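How to hang a two-person show in a small gallery

Updated August 24, 2020

Quick version of what we do at Briltgate, typed up between installs. Two artists, one room and a closet-sized back room. Adjust for your own walls.

Before anything arrives

Get a floor plan. Paper is fine. Measure every wall, plus doors, outlets, the thermostat, that weird pipe. Write the numbers on the plan, not on your hand.

Ask both artists for a work list with title, year, medium, height, width, depth, weight. Chase them. Then chase them again. Mehwish Mughal sent hers with frames included in the sizes and Lavanya Varghese sent hers without, and we lost a whole afternoon in February to that. So ask: framed or unframed?

Loan forms signed before the crates come in. Insurance values on the same sheet.

Who goes where

Don't split the room down the middle unless the artists ask for it. Looks like a divorce. Mix them on at least one wall, usually the long one, and give each person one wall that's all theirs.

Put the strongest piece where you see it from the door. If both artists think it's theirs, use the sightline through to the back room as the second "first" spot. Works most of the time.

Sculpture goes in last on the plan but first in your head. People back up to look at paintings. They will back into a plinth. Leave a wide path, wide enough for a wheelchair to turn.

Laying out

Lean everything against the wall on foam or folded blankets, roughly where it goes. Walk away. Get coffee. Come back in through the front door like a visitor.

Move things now. Moving is free until there's a hole in the wall.

Take one piece out. There's nearly always one too many. Tell the artist before they walk in and see it in the rack.

Hanging

Center line at 58 inches. Some places go a bit lower or higher, just pick one and stick to it for the whole show.

The math:
Height of the work, divide by 2.
Add 58.
Subtract the distance from the top of the work down to the hanging wire, pulled tight.
That's your hook height from the floor.

Do it again on a calculator. Pencil a tiny mark, level across, then drill. Two hooks per piece for anything wider than your arm. Heavy stuff goes into studs or proper anchors, no exceptions even if the artist says it's "pretty light."

Low-tack tape only. The blue one. Check it doesnt pull paint by the baseboard first.

Lights

After everything is up, never before. Start with all the fixtures off and add. Aim from about a 30 degree angle so frames don't throw a fat shadow. Works on paper get less light, dim it or move the fixture back. Stand where a tall person stands and look for glare. Then crouch.

Video work: turn off the nearest track head, tape down the cable, write the restart steps on a card and leave it at the desk.

Labels and the checklist

One format for both artists. Same font, same size, same order of info. Name, title, year, medium. Prices go on the sheet at the desk, not the wall. Put labels to the right of the work, all at the same hight, and have somebody who didn't type them read them out loud.

Save the final checklist with a number next to each work matching the floor plan. Print more than you think. We go through a stack at every opening. 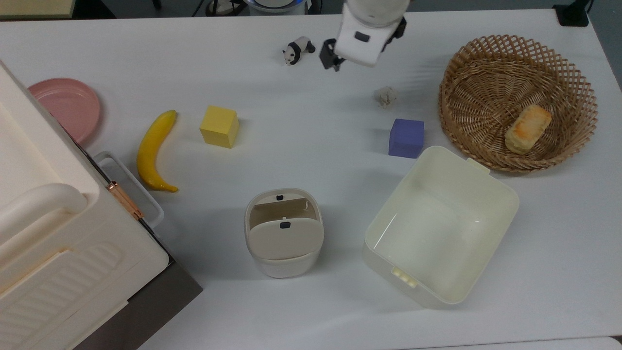 Do both artists need to be there for the install?

It helps if each one comes for the layout, even for an hour. After that it's better to have them gone until the lights are done. If someone can't travel, send photos of the layout the same day and get an okay in writing before drilling.

Press and the card

Send the announcement three weeks out, again the week of. Artist names in alphabetical order unless agreed otherwise, and keep that same order on the window vinyl, the card and the website. Check the spelling of every name against an email the artist wrote themselves.

Cards: we order 259 for a small show. Ordering 1000 was a mistake, still using them as shims.

Last hour

Sweep. Mop the footprints. Fingerprints off the glazing and the plinth covers. Erase pencil marks. Ladder out of the back room. Tools counted and put away, level included. Price sheets on the desk, pens that work, guest book open to a clean page. Photograph every wall straight on while the room is empty of people, then unlock the door.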